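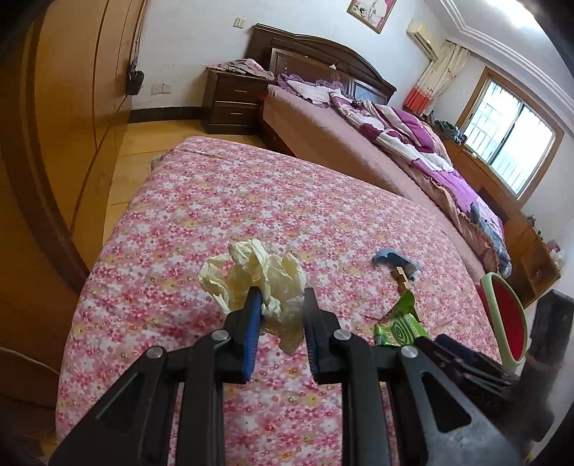 From: Assunta Cattaneo
To: Folk Football and Old Games list
Subject: Re: Glima sources, and the Hestham ball game

Primo Grasso wrote:

> I have been reading the back messages on belt wrestling and have
> three questions for anyone who knows the Icelandic side better
> than I do.
>
> First, is there any good reason to think the belt itself is old?
> Everything I have seen with a proper leather harness looks modern
> to me, and the earlier accounts seem to talk about gripping the
> trousers.
>
> Second, does anyone have a copy of the Þorgeirsson booklet? I have
> seen it cited twice, both times without page numbers, and the two
> citations don't agree on what it says about the stepping.
>
> Third, and on a different matter, Assunta mentioned in September
> that she was putting together notes on the Hestham game. Are they
> finished? I would like to compare the goals with what we have for
> the river games.
>
> Primo

Primo, all,

Taking these in order.

1. The belt. As far as I know you are right. The harness with a waist belt and a strap round each thigh came in early in the twentieth century, when the sport was being organised and matches were being held in front of paying crowds. Before that the wrestlers took hold of each other's trousers, one hand at the waist and the other lower down on the thigh. Trousers tear, and they also vary a lot in how much cloth there is to hold, so two men in different clothes were not on equal terms. The harness gives everyone the same grip in the same place. The grip itself is older than the harness, and I think that is what people mean when they say the belt is traditional.

You will also find loose-grip wrestling in the older material, and back-hold as well, and writers don't always say which one they are talking about. If a source only says that two men wrestled, I would not count it for either side.

2. Þorgeirsson. I have a photocopy, 74 pages, missing the back cover. The stepping is dealt with on page 33 and nowhere else. He says that the wrestlers should stand upright and keep moving clockwise round each other, looking over the opponent's shoulder and not down at the feet. He does not say that the stepping is there to stop the match from becoming a standing contest of strength, although one of your two citations claims he does. That remark comes from the foreword, which was written by someone else and is signed only with initials. The other citation has it more or less right but gives the direction the wrong way round.

I can scan the page and the foreword for anyone who wants them. I would rather not scan the whole thing, as the binding is coming apart and I have already had to glue it once.

3. Hestham. The notes are not finished. I have been through the parish papers and the two boxes the Skorex works left to the library when it closed, and this is the position so far.

The game was played between the upper and lower ends of the village, with the church lane as the dividing line. The goals were the mill gate at the bottom and a stone trough at the top. I paced the distance between them and made it almost 800 yards by the road, although nobody would have gone by the road. The usual way was through the glebe field and over the brook. The trough has gone, but the base is still there in the verge.

Numbers were not fixed. One letter complains that the lower end had men from two other parishes playing for it, which suggests that there was some idea of who was entitled to play, even if it was not kept to. Women are mentioned once, for carrying the ball out of a house it had been taken into. The letter writer thought this was unfair, but he does not say that it was against the rules.

The ball was leather stuffed with cork shavings. There is a saddler's bill for making one and for mending the one from the year before. The Skorex boxes have a later ball in them, smaller than I expected and quite hard, with 9 panels. I have not been able to find out whether this was used in the village game or in some works match that took the name. The label says only "Hestham ball". I am treating it as doubtful until I find something better.

To score, the ball had to be touched three times against the goal. This is the part that may interest you for the comparison, as I think you said two of the river games have the same rule. One account has the scorer keeping the ball and the other has it given to the landlord of whichever inn paid for it. These could be from different periods. Neither is dated, and the paper does not help.

As to when it stopped, the story told locally is that a window was broken at the vicarage and the game was banned the next year. I found the window (there is a glazier's receipt) but no ban. What I did find was a note that the glebe field had been let to a new tenant who wanted it kept clear for lambing. The game was moved to the common for at least two years after that and then is not mentioned again. My guess is that it faded out on the common, where there was no brook and the goals meant nothing to anyone, but that is only a guess.

I still have to look at the county newspaper for the last ten years of the game. The library has it on film and the reader is out of order, so I am waiting to hear when it will be mended. If anyone is going to the newspaper collections elsewhere and could check the Shrovetide weeks for me, please write to me off list and I will send the years.

One question of my own. Has anyone come across a game called Narnska? It is written on the back of one of the Hestham letters in a different hand, with a sketch of a field, two posts at each end and what may be a line across the middle. There is no other writing apart from a sum in pounds and shillings. I first took it for a surname, but it is underlined like a heading and the posts look deliberate. I have tried the obvious dictionaries and the index to this list. It could be a house name or a horse. I would be glad of any suggestion, including that it has nothing to do with games at all.

Primo, if you send me your table for the river games I will add the Hestham column myself and send it back. Please leave a row for what the ball was made of. The last version had only size and weight, and for half of these games the stuffing is the only thing we know.

Could people also please trim the messages they are replying to. The last digest had the whole of the stoolball discussion in it four times.

Assunta Cattaneo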